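Field Researcher, Postwar Settlement Records (fixed term)

Ballden Institute, Regional Conflict Unit

The Unit seeks one field researcher for the Saavedra district survey, which documents the return of displaced households to villages along the former front line. The post starts in August and runs for 7 months. It is based in Nunero, with travel to outlying villages.

Duties
Conduct structured interviews with returning households and local officials. Record damage to homes, wells and places of worship against prewar land registers. Transcribe and code interviews within 2 working days. Maintain the incident chronology — currently 94 entries — and flag conflicting accounts to the project lead.

Requirements
Degree in history, geography or a related subject. Prior interview work in a conflict or postwar setting. Fluent Spanish and working English. Valid driver's license. Familiarity with the Hetano coding scheme is useful but not required; training is provided.

Terms
Full time, 30 days of paid leave, pro rata. Lodging in Nunero is covered. Security briefing is mandatory before any travel.

To apply
Send a resume, a writing sample and the names of 2 referees to Joaquín Paredes, project lead. Applications without a writing sample will not be reviewed.
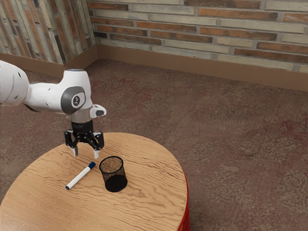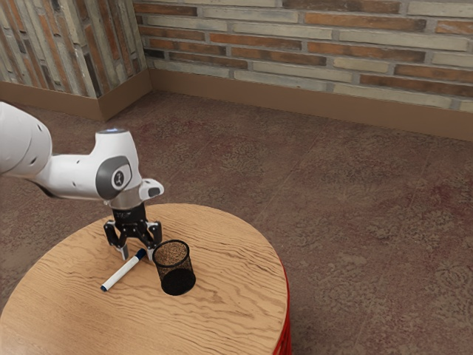
Robot arm over a round wooden table, computer renderings.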